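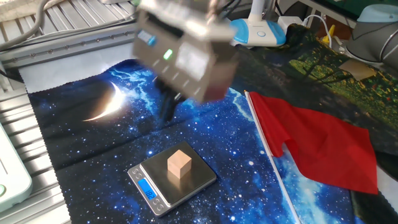 3 min read

18.2. I've been looking at that number so long I could pick it out of a lineup. It's what the kitchen scale says when the little wooden cube is sitting on it, and for the past few evenings my whole life at the shop has been getting an arm to pick that cube up off the scale and set it back down without wrecking anything.

Quick catch-up if you skipped the last few posts. I share a bench at Ullen, the workshop over the tile store, and since March I've been building a pick-and-place cell there on an aluminum extrusion frame. I named the project Ditow, which means nothing, I just liked how it looked on masking tape. The job is supposed to be dull: weigh a small part, move it, weigh the next one. I wanted dull! I've had plenty of excitement from this thing already.

The scale is a plain stainless kitchen one with a blue backlight, and I love it, but it goes to sleep. You get a nice reading, you walk over to the laptop, you fix one line, you come back and the display is blank. So for now I wake it up by hand before each run and the script waits for me to hit Enter. Mei Begay thinks I should open it up and solder a wire across the button. She's right, and I'm going to put it off for as long as I can.

Then there's the height problem. My first approach point was taught on the bare bench, before I laid the moon-and-stars mat down, and fabric has a bit of give to it that metal doesn't. On top of that (literally) the scale's platform moves when you lean on it. My old program came down too far and the display jumped to something silly while the fingers pushed on the platform. I raised the whole approach by 2 mm and slowed the last stretch to 30 percent, and that was the end of the silly numbers.

Slowing it down cost me some time per cycle. I don't care. Tavion Park cares, he's already doing math about cycle times on the whiteboard, but he also isn't the one who has to buy another scale.

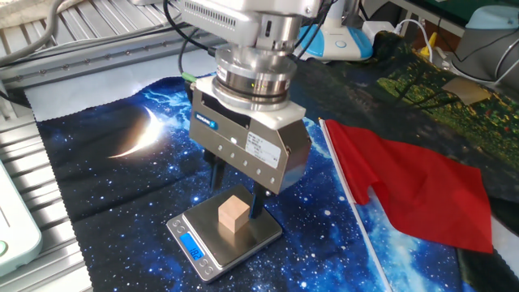 Side clearance is what I'm fussing with now. The fingers have to come down on both sides of the cube with enough room that they don't clip it, and still close on it squarely. If the cube is turned even a little, one finger touches first and nudges it over before the grip happens. You can fix that with a camera, or you can fix it by placing the cube nicely every time, and guess which one I did this week.

Grip force was easier than I expected — I started way down low and worked up until the cube stopped slipping, then added a hair. It's soft wood and I'd like to keep the faces clean.

Next up is logging. I'd like to run 48 picks in a row, write down the weight before and after each one, and see how much the scale wanders. Birdie Lyons wants me to go for 1000. Birdie can come wake up the scale 1000 times, I'll bring the snacks.

If you've ever pulled readings out of a cheap scale without taking it apart, please leave a comment. I'll be back at the bench Saturday morning, and the soldering iron is staying in its drawer until I've read them all.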